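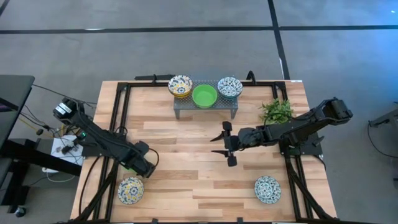

Section 4. Preparing and Filing a Quarterly Royalty Return

4.1 Scope of this section

This section applies to holders of a mineral extraction license who report through the Prilotau filing system. It covers the quarterly royalty return for ores, concentrates and quarried stone. Petroleum and gas producers file under Section 6. License holders with more than one site must prepare a separate return for each site, even where the sites share a processing plant.

The person who prepares the return is called the preparer. The person who signs it is called the responsible officer. The same person may not hold both roles for one license.

4.2 Before you begin

Have the following records on hand:

License number and site code
Weighbridge or belt-scale totals for the quarter
Assay certificates for each shipment
Sales invoices, including sales to related companies
Receipts for freight and port charges you intend to deduct

Note: Assay certificates issued by an on-site laboratory are accepted only if the laboratory appears on the approved list in Appendix C.

4.3 Opening the return

1. Sign in to Prilotau with your preparer account.
2. Select Returns, then New Quarterly Return.
3. Enter the license number. The site code list fills in automatically.
4. Choose the site and the quarter, and select Confirm.
5. Check that the name of the license holder matches your license document. If the license was transferred during the quarter, stop and follow Section 4.8.

Caution: A return opened under the wrong quarter cannot be moved. Delete the draft and open a new one.

4.4 Entering production and sales

1. On the Production tab, enter the tonnage removed from the site. Use dry metric tons.
2. Enter opening and closing stockpiles. The opening figure must equal the closing figure on your previous return.
3. On the Sales tab, add one line for each invoice. Up to 400 lines may be typed by hand. Longer lists must be uploaded with the template found under Tools.
4. For sales to a related company, mark the Related Party box and enter the reference price for the month of shipment. Do not enter the transfer price.
5. Select Calculate. The system shows gross value by product.

Note: Reference prices are loaded on the first working day after the month ends. If a price is missing, save the draft and return to it later. Estimated prices are not accepted.

Worked case: Van Rooij sold 2975 tons of crushed limestone in the quarter, of which 200 tons went to its own cement works. The 200 tons are entered on a separate line with the Related Party box marked and valued at the reference price. The other 2775 tons are entered at invoice value.

4.5 Claiming deductions

1. On the Deductions tab, select the type of cost.
2. Enter the amount shown on the receipt, before sales tax.
3. Attach the receipt as a single file.
4. Repeat for each claim, then select Calculate again.

Freight from the mine gate to the point of sale may be deducted. Head office costs, interest, community payments and public relations costs may not. A claim for a cost shared between sites must include the allocation sheet – without it, the whole claim is set aside until the sheet is received.

4.6 Review and signature

1. Select Submit for Review. The draft is locked and passed to the responsible officer.
2. The responsible officer signs in, reads the summary and opens any line marked with a warning.
3. To return the draft for correction, select Send Back and enter a comment.
4. To approve it, select Sign and enter the signing code.
5. Save the receipt number that appears on the screen.

Caution: Signing codes are personal. A return signed with another officer's code is treated as unsigned, and late charges run from the original due date.

4.7 Correcting a filed return

A filed return may be corrected within 14 days without a written explanation. After that period, select Request Amendment and state which lines are affected and why. Payment remains due on the original date while a request is being considered. Any overpayment is credited to the next quarter unless a refund is requested on Form R-7.

4.8 License transfers during the quarter

Where a license changes hands, each holder reports the days on which it held the license. When the Trinberg quarry license passed to Ulteo in May, both companies filed for the same quarter, and the closing stockpile on the first return became the opening stockpile on the second.

1. The outgoing holder files first and marks Final Return.
2. The incoming holder waits for the transfer notice, then opens a new return.
3. Both holders attach the stockpile survey made on the date of transfer.

Questions about filing should be sent to Koen Claeys, Returns Desk. Disputes over reference prices should be addressed in writing to Ketill Norðdahl, Valuation Desk, with a copy of the return receipt.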